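Wrist camera budget: replace now or wait for May?
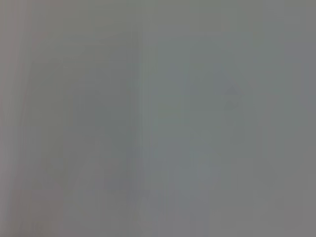

gripe_force

Joined: December 14, 2019

Putting together next year's equipment list for our pick cell. I have 300 left in the small parts line and three candidates: a new wrist camera from Tarnix, a spare set of finger pads, or a Cudano lens kit and a lot of optimism. Current view from the wrist is attached. Gray, with hints of gray.

torque_is_cheap

Lens kit. You don't buy a whole camera over focus. What's your working distance?

gripe_force

Up to 9 inches on a good day. Spec sheet says 6 minimum, and purchasing read the spec sheet after the PO went out.

beltandsuspenders

Disagree with torque. We put Cudano lenses on two arms and spent more in labor than the cameras cost. Get the Tarnix and budget for a cable too, they don't include one.

torque_is_cheap

Your labor is expensive because you do everything twice.

beltandsuspenders

It's in the name.

gripe_force

Meléndez quoted me a refurb Skandum with a 3 month warranty. Anyone?

torque_is_cheap

Ask what it costs in month four.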